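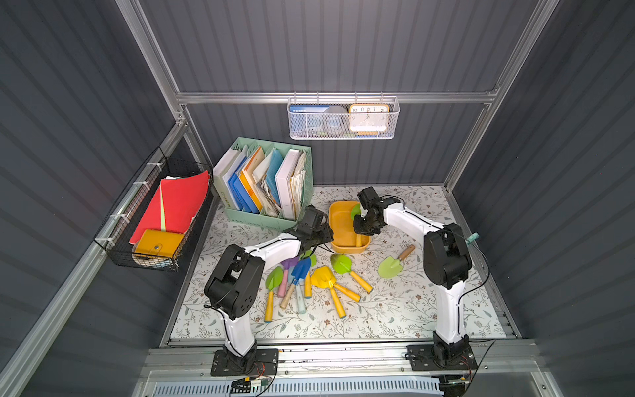
Setting up a two-arm tray-loading job on the Triko bench kit

By Leonie Teuber

I've been living with the Triko for more than 124 hours of running time now, and the job I keep coming back to is the simplest one: pick things up off the mat, put them in a tray. It sounds dull. It's a fantastic way to learn the kit, though, and if you get through this page you'll have both arms sharing one task without bumping elbows (which is a great feeling the first time!).

I'm assuming your arms are already bolted to the front rail and that you've run the joint check from the Plalitholm quick start sheet. If you haven't, do that first and come back.

What you need

The Triko with both arms and both grippers
Ekside, the control software, installed on your computer
A patterned or plain mat that lies flat
A shallow tray with a rim
A handful of light objects with handles – toy garden tools are wonderful for this

Step 1. Lay the mat and set the tray

Smooth the mat out right up to the rail. Wrinkles catch gripper fingers, and I lost an evening to one before Ieuan Pugh looked over my shoulder and told me to iron the thing. Put the tray on the center line, toward the back, where both grippers can reach down into it. Move each arm there by hand with the motors off. If either elbow is nearly straight when you get there, pull the tray forward a bit.

Step 2. Teach the shared area

Open Ekside and choose New Job, then Two Arms. You'll be asked for three areas: left only, right only, and shared. Keep the shared area small. I draw mine just big enough to hold the tray with a finger's width of space on every side. Only one arm is let in at a time, and the other one hovers outside until it's clear. My first shared area covered half the mat and the arms spent most of the run politely waiting for each other.

Step 3. Set the grip

Trowel handles are thin and some are slicker than others. Start with the grip value at 2666 and try one tool at a time. If the handle twists as it's lifted, go up in small steps. I ended up at 3000 for my smoothest handles and left everything else alone. You can save a different value for each object, but I'd hold off on that until the basic job runs well.

Step 4. Record your picks

Place a single tool on the left side, press Record, and guide the left arm through the pick with the handheld controller. Go slower than you think you need to. Come down over the handle close to where it meets the blade, close, lift straight up, travel, lower, open. Stop the recording only after the gripper has backed away from the rim. Do the same on the right.

Then change the angle of the tool and record again. Handles toward you, handles away, handles across – the more variety you give it here, the happier you'll be later. It's tempting to line everything up like cutlery, and then the job falls over the minute something lands crooked.

Step 5. Run both arms together

Turn the speed down to the lowest setting and press Run. Keep a hand near the stop button for the first few passes and watch the cables, especially where they loop near the grippers. A cable that looks fine at rest can drag across the mat once the arm stretches out. 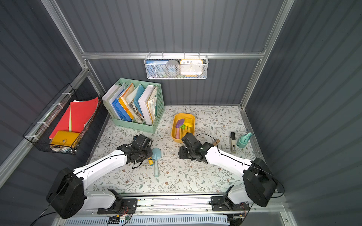 Once the slow run looks clean, bring the speed up one notch and let it go again. Two notches at once is asking for a dropped tool.

If something goes wrong

The arm stops above the tray and won't lower: another tool is probably lying across the spot it wants. Spread your drop points out inside the tray and give each arm its own end.

The gripper closes on air: run the joint check again. Mine drifts a little if I've been pushing the arms around by hand.

Both arms wait forever: your shared area overlaps a start position. Shrink it or move the start position back. Evanthia Pappas wrote in about this one on Friday, and it took her two minutes to fix once she knew where to look.

Next time I'll cover unloading the tray back onto the mat, where the tools overlap and the picks get much harder. If you've already tried it, send me your grip values!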